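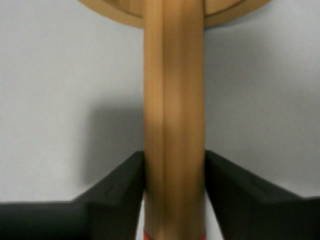 What should you do first when a robot arm stops with something still clamped in its fingers?

Leave your hands where they are and hit the stop button, then wait until the arm has gone fully quiet before you touch anything at all.

I love having an arm in the workshop. I really do! It holds things while glue sets, it turns a workpiece more evenly than I ever could, and it never gets bored during sanding. But in July mine let go of a wooden mallet head-first over the bench, and I have spent a happy (if slightly bruised) few months working out why. These are the tips that came out of it.

What went wrong

I was having the arm lift turned pieces off a drying rack, tilt them, and hold them up to a lamp so I could check the finish. Flat stock went fine. Round handles went fine too, until one I had waxed that morning. The fingers closed, the arm lifted, and halfway through the tilt the handle crept, rolled and dropped. I grabbed for it. Please don't do that! The arm was still following its program, and it carried on straight into my forearm. The mallet was unharmed, by the way.

Round shafts and flat fingers

A flat finger touches a round shaft along a very thin line, so there's hardly any grip to stop it from rolling. Thin rubber pads help a lot. I cut mine from an old bicycle inner tube and fixed them with double-sided tape, which peels off clean when they wear out. Check the pads before every session. Mine get shiny after a week of sawdust, and a shiny pad is a slippery pad.

Wax after, not before

If the arm has to hold a piece, do the handling first and the waxing last. Oil finishes need to be properly cured, and on my bench that means overnight at least. If you can't wait, wrap the handle with a turn of masking tape where the fingers go.

Watch the heavy end

Anything with a big head and a slim handle wants to tip. Grip as near the balance point as you can. You find it by laying the piece across one finger (your own!) and sliding it until it stays level. I put a pencil tick there now. On my best mallet the balance point was 60 mm higher than where I'd been gripping it, and that explained plenty.

More force isn't the cure

My first fix was to turn the grip force up to 100 percent. It held beautifully and left two dents in a piece of pear wood I'd been saving for years. Go up in small steps, and do it with scrap turned to the same diameter. If you need more than half the force for a light piece, look at the pads and the grip position again.

Slow down the tilt

This was the biggest win of all. The drop happened where the arm swung fastest. I cut the tilt speed to a third and haven't had a slip since, in 196 lifts (yes, I kept a tally on the wall, I was that pleased).

If it does drop something

- Let it fall. Wood can be mended.
- Press stop before you bend down.
- Don't open the fingers by hand while the power is on.
- Sweep up, then look at the pads before you run it again.
- Run the same move empty once, at low speed, with your hand on the stop.

Where to put the stop button

Mine was on the control box behind the arm, so I'd have had to reach past the moving part to get to it. Ridiculous, looking back. It's now screwed to the front edge of the bench at hip height, on a block of beech, and I can bump it with my leg. An old folded blanket under the drop zone is also well worth having. Mine has saved a bowl already.

Ulla Westerberg, Skorden Workshop Notes

Comments

Đạt Hà: The pencil tick is such a simple idea. I've been guessing the balance point on rolling pins and getting it wrong every time. Does the tape leave marks on oiled walnut?

Ulla Westerberg: On fresh oil it can. Try the low-tack painter's kind and take it off the same day!

Ngọc Triệu: I moved my button to the front after a near miss with a chair leg. Second the blanket too, though keep it clear of the base. Mine got dragged into the first joint.

Bảo Dương: Inner tube works, but wash the powder off it first or it slides worse than bare metal.

Recent tips
Sharpening a skew chisel without losing the angle
Getting old tape glue off a workbench
Quick clamps for odd shapes
Storing wax so it doesn't go crumbly

© November 2019 Skorden Workshop Notes | Contact | Back to top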